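Le raccord de la descente, suite et presque fin

16 oct. 2020

J'avais laissé le sujet de côté depuis février, quand j'avais écrit que l'évacuation du cellier attendrait les beaux jours. Les beaux jours sont passés, je m'y suis remis la semaine dernière, et je note ici ce que j'ai fait, surtout pour m'en souvenir.

Pour ceux qui n'ont pas suivi : la maison a deux réseaux d'évacuation qui ne datent pas de la même époque. L'ancien est en tuyau gris, posé par le premier propriétaire. Le plus récent est en tuyau plastique orange, d'un diamètre plus fort, et il a été ajouté quand on a refait la salle d'eau de l'étage. Entre les deux, il fallait bien une jonction. Celle que j'ai trouvée en ouvrant le coffrage avait été faite au chiffon et au plâtre. Elle suintait.

J'ai commencé par vider le cellier, ce qui m'a pris une matinée entière. Les bocaux sont partis dans le couloir, l'étagère dans la chambre du fond, et le congélateur est resté où il était, avec une bâche dessus. Ensuite j'ai gratté. Le plâtre est venu facilement, le chiffon beaucoup moins. Il s'était collé à la paroi et j'ai fini au vieux couteau de cuisine.

Pour le matériel, je suis passé chez Preltow, qui avait en rayon une réduction toute faite. Je l'ai prise, je l'ai présentée sur place, elle ne convenait pas. Le tuyau gris n'a pas un diamètre courant, il manque 2 millimètres pour que le joint serre. Je l'ai rapportée. Au comptoir on m'a proposé un manchon souple Uston avec des colliers, à commander, neuf jours de délai. J'ai hésité, puis j'ai préféré emboîter directement les deux tuyaux et garnir au mastic, quitte à recommencer proprement plus tard.

J'ai utilisé du Cilance gris, en cartouche de 410 grammes. Il est épais, il file mal quand il fait frais, et il faut appuyer fort sur le pistolet. Une cartouche m'a largement suffi. Quelques remarques sur la pose, dans le désordre :

Le dégraissage compte plus que la quantité de produit. J'ai passé le tuyau gris à l'alcool deux fois, puis un coup de papier de verre pour que ça accroche.

J'ai mis trop de mastic à la première passe. Il est descendu, je l'ai repris au doigt ganté, et cela a laissé des pâtés que je n'ai pas réussi à lisser ensuite. Tant pis, tout cela sera derrière une trappe.

La coupe du tuyau orange aurait mérité un coup de lime. Je l'ai faite à la scie à métaux, debout sur un tabouret, et j'ai un peu ébréché le bord.

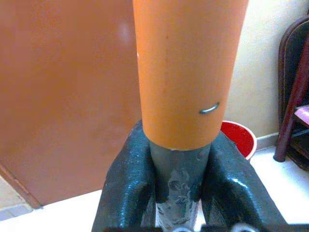

Jitaru, en commentaire sous le billet de février, déconseillait justement le mastic seul entre deux diamètres différents : d'après son message, le plastique travaille avec l'eau chaude, le joint finit par se décoller d'un côté, et il vaut mieux un manchon à colliers, même moche, même cher. Je reproduis l'avis parce qu'il se tient. Chez moi il ne passe presque pas d'eau chaude dans cette descente, seulement le lavabo de l'étage, alors je tente le coup. Si ça fuit cet hiver, je commanderai le manchon.

Pour l'essai, j'ai attendu deux jours pleins avant de faire couler quoi que ce soit. Puis j'ai rempli le lavabo, j'ai tout lâché d'un coup, et je suis descendu voir avec une feuille de papier journal posée dessous. Rien. J'ai recommencé le soir, puis le lendemain matin, toujours rien. Je laisse le journal en place encore quelque temps.

Il me reste à fabriquer la trappe. Je pense la faire dans une chute de panneau de 1000 millimètres de long, avec des aimants, pour pouvoir l'enlever sans tournevis. Il faut aussi que je repeigne le bas du mur, là où l'humidité avait fait des auréoles, mais je préfère attendre que ce soit bien sec.

Les bocaux sont toujours dans le couloir.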